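第6章 床面と机上の区分

6.1 本章の範囲

前章までは棚と引き出しを扱い、物が収まった状態を前提とした。本章では収納の外にある物、すなわち使用中の机の上と、その周囲の床に置かれた物を対象とする。対象とする部屋は、机が一台から数台あり、床が平滑で、床面に配線口などの設備を持つ作業室である。事務室、小規模な工作室、学校の準備室の多くがこれに当たる。

床に物がある状態は、次の四種に分けて記録する。

一時置き 当日中に移動する予定があり、移動先が決まっている物。
滞留 移動先は決まっているが、予定の日を過ぎた物。
常置 その場所を定位置として台帳に記載した物。
散逸 定位置も移動先も決まっていない物。紙片、切れ端、包材の断片を含む。

四種の区別は物の種類によらない。同じ段ボール箱でも、台帳に記載があれば常置であり、記載がなければ予定の有無によって他の三種のいずれかになる。箱の蓋が開いているか閉じているかは区分に影響しないが、備考欄には記入する。開いた箱は中身の出し入れが続いている可能性があり、移動の前に使用者への確認を要する。

6.2 壁際と通路

床面は壁際、通路、机前の三つの帯に分けて点検する。壁際の帯は奥の壁から50 cmまでとし、机前の帯は机の前縁から手前へ同じ幅をとる。残りを通路とする。部屋が狭く帯が重なる場合は、通路を優先し、壁際の帯を狭める。

実際の床では、壁際に箱が寄り、通路に紙が落ちるという分布が多い。箱は置くときに場所を選ぶが、紙片は落ちた場所にとどまるためである。細長い物は箱の手前に横たえられることが多く、長さの分だけ通路側の有効幅に影響する。床面の設備口は物とみなさず、図面に位置を記入したうえで、上に物を載せない区画とする。 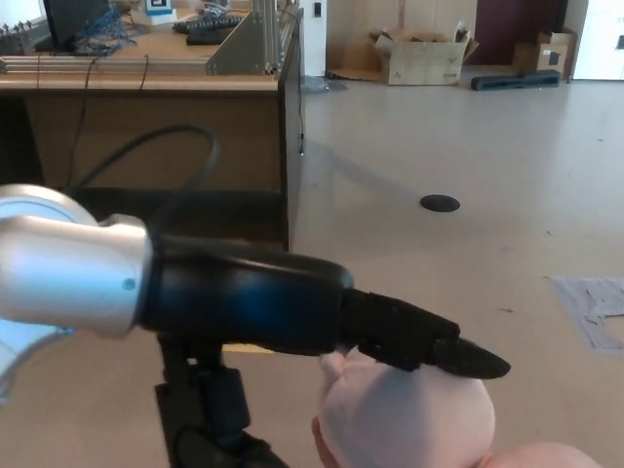 ソシナ・ワコは、壁際の帯を一律の幅で決めることには反対だと述べている。扉の脇では壁から離れていても人の動線に入るのだから、帯は扉の開く範囲を引いてから定めるべきで、先に幅を決めた図面は扉のある壁で必ず描き直しになる、という。本書の初版はこの点を扱っていなかった。現行版では、扉の可動範囲を最初に図面へ記入し、その後に帯を引く手順に改めた。扉が廊下側へ開く部屋でも、室内側の同じ範囲を空けておく。

演習で用いるタミル作業室の図面（付図12）は改訂後の手順による。旧図面を所持する読者は、壁際の帯の値のみ差し替えればよい。机前の帯に変更はない。

6.3 柔らかい物の扱い

ぬいぐるみ、毛足のある球、布の塊は、床面点検で判断が分かれやすい。形が一定せず、寸法の記入に適さないこと、また表面に床の塵を付着させることが理由に挙げられる。本書では次のように扱う。

寸法は最大径のみを記入し、押さえずに測る。
色は淡色、中間色、濃色の三段階とし、淡色の物は床に直接置かない。
人から人へ渡すときは、渡す側が下から支え、受ける側が保持したことを確かめてから手を離す。
定位置は蓋のない浅い箱とし、重ねない。

毛足のある物を硬い物と同じ箱に入れることは避ける。ペマール社の整理手引きは布で仕切ることを認めているが、仕切りの布がそれ自体で滞留の原因になった記録があり、本書は採用しない。

6.4 机上の配線と紙

机上の点検は床面の後に行う。配線は、机の天板上にあるもの、前縁から垂れるもの、床に達するものに分け、それぞれの経路を図面に線で示す。色分けされた配線は色も記入する。束になって経路を一本ずつ追えない場合は、束の外形を囲み、内部を「未分離」とする。未分離の束をその場でほどくことは点検に含まれない。分離は第9章の手順により、機器の使用者の立ち会いのもとで行う。

キーボードは使用時の位置を定位置とする。二台以上ある場合は、画面に対応する一台を主とし、他は定位置を別に定める。箱や札の類が机の奥にあるときは、奥行き方向の位置だけを記入すれば足りる。

紙は机上と床面で扱いを変える。机上の紙は積み重なった高さで管理し、高さが20 mmに達した時点で仕分ける。床面の紙は一枚ごとに区分する。破れた紙と、破れて離れた断片とは、近接していても別に記録し、仕分けの段階で照合する。
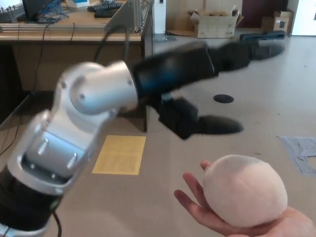
紙の区分で最も多い誤りは、平らに置かれた紙を散逸と即断することである。床に置かれた紙には、作業位置の目印、控え、下敷きとして使われるものがあり、外見からは判定できない。判定の前に確認すべき項目は、紙の色、印刷の有無、周囲の物との位置関係の三つとする。写真の床にある黄色い紙の場合、記入は「黄、長方形、薄い罫または線状の印刷あり、平置き」となり、区分欄は使用者に確認するまで空欄のまま残す。右端の淡い青灰色のシート状の物は、一部にしわが寄っているため、広げずに外形を写し、備考に「しわあり」と書く。床に点在する細かいごみは個別に記録せず、清掃欄に有無のみを記す。

6.5 点検の順序

点検は入口から見て奥の壁際に始まり、通路、机前、机上の順に進む。往復はしない。見落としに気付いた場合も、その場では欄外に印を付けるにとどめ、一巡の後に戻る。

担当は二名を標準とする。一名が読み上げ、一名が記入する。読み上げの語順は、位置、品名、状態、区分とし、区分が決まらないときは「保留」と発声する。保留が6件を超えた部屋は、区分の作業を打ち切り、使用者を交えて日を改める。

記入様式は付録のブリヴェル式を用いる。様式の左半分が図、右半分が表であり、図中の番号と表の行番号を一致させる。番号は点検した順に振り、区分ごとに振り直さない。途中で物が移動した場合、元の番号を残し、移動先には同じ番号に記号を添えて記入する。

次節では、エルダナ・チャラとモーシン・ブットが作成した記入例を用い、一時置きと滞留の境界を検討する。読者は先に付図12を複写し、扉の可動範囲と床面の設備口を記入しておくこと。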